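Besa clears two players for extra season

Besa will have guard Wim Claeys and forward Arnaldo Barros available next season after the league approved both eligibility requests in January. Each player missed more than half of the schedule with a knee injury.

Claeys, who is 6-foot-4, has 606 career assists. Barros is expected to resume full practice in four weeks, head coach Shona Ogilvie said. Besa has one roster spot left.

Recent items
Winach adds assistant coach Judite Peixoto
Bakker opener draws 3,160
Werkosance moves tip time to 6 p.m.

Contact | Back to top 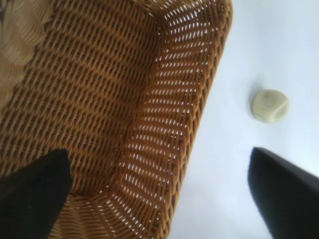

Wicker basket, close view.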